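ok so. the electric bill thread. a bunch of you asked after I yelled about it last night so I'm doing it now while the pasta water boils

short version: my bill was $232. for a one bedroom. in April. no AC, no electric car, no hot tub, no secret bakery

I live in Gomulville, top floor of an old building, power comes from Novance like everybody else here. you don't get a choice. there is one company and it has one hold song

first thing I did was get mad. don't skip that part it's good for you

second thing I did was open the PDF, and I mean all the pages, not just the one with the big number on it. I've been paying this bill for years and had never scrolled down past the payment slip

the number you want is the kWh. not the dollars. dollars move around with rates and fees and whatever "rider adjustment" is. the kWh is what your place used

mine said 695. same month last year was way under that. so it wasn't only the rates going up, I was really burning more power and had no clue on what

also check if it says "actual" or "estimated" next to the reading. tiny letters. sometimes a single letter, A or E. if it's estimated they guessed, and you can call and give them your own reading

mine was actual. dang it

so then I went down to look at the meter. basement, behind the bikes, flashlight in my mouth. there's a row of them and they have the apartment numbers on little tape labels, a few of which are peeling off

PLEASE check that the meter number on your bill matches the number printed on the meter with your apartment's label. I did and it matched, but my neighbor across the hall checked and hers was fine too and now the whole floor has been down there with flashlights. it was kind of nice. we should do it again

then the breaker test. this is the one that helped the most and it costs nothing

wait until you don't need anything. turn off all the breakers. go look at the meter. it should stop moving. if it's still going with everything off, something that isn't yours is hooked up to you, and that's a landlord conversation

mine stopped. so ok, it's all me

then turn them back on one at a time and after each one go look at the meter again. yes it's a lot of stairs. do it with somebody on the phone if you can, one person up and one down. I did it alone becuase I am stubborn and my calves are still complaining

kitchen: moved a little. normal, it's the fridge

bedroom: barely anything

hall and bathroom: WHOOSH. and I have nothing in the hall. there's a lamp in the hall. the lamp was off

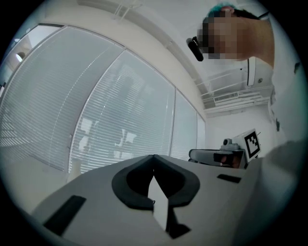
5 min read

ok pasta's done, continuing with a bowl in my lap

so the hall and bathroom breaker. I stood there in the hall like a detective in a really low budget show. lamp, no. bathroom light, no. hair dryer, unplugged. toothbrush charger, come on

there's a closet at the end of the hall that I use for coats and the vacuum. the water heater is behind the coats. I always figured it was on its own breaker and it is, the one marked "HALL". there's a different one marked "WATER" that does nothing as far as I can tell. whoever labeled this panel was having a day

so it's the water heater. an electric tank one, older than my lease for sure. sticker on the side too faded to read

the thing with those is they run whenever the tank cools off, all day, all night, you at work, you out of town, doesn't care

and it was running a LOT. I sat on the closet floor with a book and could hear it hiss on, quit, hiss on again. I hadn't touched a faucet since breakfast

three things to check if this is you, in order of how annoying they are

first is the temperature. mine was set as hot as it would go. I never set it so I guess it came that way or somebody before me liked to be boiled. I asked maintenance to turn it down to where the manual says and they did it the same day, shocking, wonderful

DON'T take the little panel off yourself btw. there's live stuff right behind it. I know it's only two screws. leave it alone

next is a hot water drip. this was mine!!! the tub faucet. not a drip you'd notice, more of a thread of water down the back of the spout that made no sound at all. I'd seen it and thought eh, water's included in the rent who cares

it was HOT water. I was heating it up and sending it straight down the drain. day and night. for probably months

put your hand under anything that drips. if it's warm, you're paying for it even if the water's free

last is insulation. put your palm on the tank. if it feels toasty, the heat's getting out. mine felt toasty. the coats were very cozy I'm sure

got a blanket for it at Mazurek, the hardware store over by the Noline stop, not the big place out on the highway. they had them on the bottom shelf in the back by the pipe wrap. ask, because there's no sign. and ask your landlord before you wrap anything, some tanks say not to right on the label, and if yours is gas that's a whole different set of rules and I'm not the person for it

and then I had to ride Noline home with a rolled up water heater blanket on my lap, at 5, standing room only. sorry to everyone I poked with it

the faucet was a worn out washer. the part costs less than a coffee. maintenance did it in the time it took me to find my shoes so I could go meet them at the door

ok other stuff I tried BEFORE I found it, so you can skip some

unplugging every charger in the place. felt great, very virtuous, did basically nothing. phone chargers sitting there with no phone on them use next to zero. I'd still unplug the space heater but that's for not burning the house down

one of those plug in meters. you put it between the outlet and the thing and it tells you what the thing is using. really useful for the fridge and the dehumidifier. useless for anything wired into the wall, so it missed the only thing that mattered. the library had one to borrow! check yours

speaking of, the fridge. vacuumed the coils on the back. it was disgusting. not sure it saved me anything but it's quieter now and I'm glad I did it and I will not be describing what came out

washing in cold. this one does count if your heater's electric. I'd been doing warm for no reason other than the knob was already there

shorter showers – no. I have limits

calling Novance. so I did call. long hold. the person who picked up was super nice and I want to say that since I was ready to fight. she could see my use by the day on her screen and said it had been creeping up bit by bit and never dropped at night. which if I'd known that at the start I'd have saved myself all those stairs

you can get that same chart yourself. it's in the account page under usage, then you have to switch it from monthly to daily, and the button for that is light gray on white. go look at the middle of the night. that's your "everybody's asleep" number. if it's high, something's running that shouldn't be

I also asked her about level billing, where they average it out so you pay the same each month. she signed me up to get the info. haven't decided. I think if I'd been on it I would never have noticed the jump, so maybe not

and ask if there's any help with the bill if you're behind. there's a form. she brought it up herself, I didn't even ask. it isn't on the front page of the site anywhere that I could find

people keep asking how much it dropped. don't have the new bill yet! the daily chart is down by roughly a third from where it was, and that's with only the faucet and the temp thing, the blanket went on after. I'll post when the real bill shows up

someone asked about the landlord paying me back for the leak. I wrote and asked. polite email, pictures of the chart, date I reported it. no answer yet. will report back on that too

adding because I'm getting the same DM over and over: no, I don't know about your heat pump. sorry. I know about one closet

also yes I relabeled the breaker panel. masking tape and a marker. HALL + BATH + WATER HEATER. the old "WATER" one now says "???"

if anybody in an old Gomulville building knows what the ??? does please tell me

ok going to eat, this got cold while I was typing. go feel your faucets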